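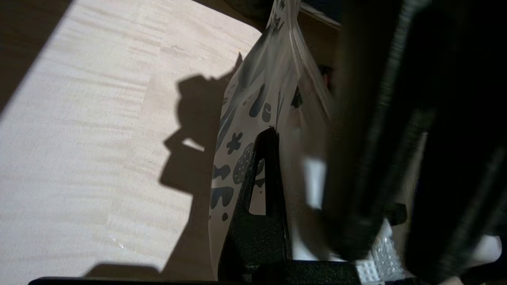 The Dositz is a two-finger gripper for hobby robot arms, designed by Mercy Laizer and built, in my case, over one long September in the shared workshop at Okoth. I'm writing up the whole thing on this wiki since I now own one and people keep asking me for the parts list (it's at the bottom of the Zornar page, go look!). The idea is a stiff finger with a triangular opening cut through it, a pointed tip for getting at edges, and a small camera back at the wrist. Paper bags are my favorite thing to practice on, like the white one with the dark gray blobs and the little flower, because paper creases so easily and the crumpled rim never looks the same twice. Strong light on a pale wood table is a different headache – the gripper throws a big dark shadow right across the grain, and my first tracking script loved that shadow more than it loved the bag.

Design

Mercy's original drawings called for a finger 138 millimeters long. I built mine to that and then kept smacking the table with it, so version 3 is shorter by 35 millimeters and I like it a lot better. The opening in the finger saves a bit of weight and also gives it some flex, though Mercy and I still disagree about how much the flex matters. She says plenty. I say check your screws first.

Control

Everything runs off a Wunora board, which is cheap and slow and has never once let me down. Closing force is a plain number in the settings file, from zero up to 800. For paper I start way down low and creep up until the bag stops sliding. Don't start at the top of the range. I did that with a bag of pretzels and swept up crumbs for the rest of the evening.

Known problems

The wrist camera sits so close to the fingers that the near one is usually a big dark blur down one side of the view. Mercy's fix is to crop it out in software. Mine is a longer bracket, which I've drawn but haven't printed yet.

See also: Zornar arm, Wunora board, workshop rules at Okoth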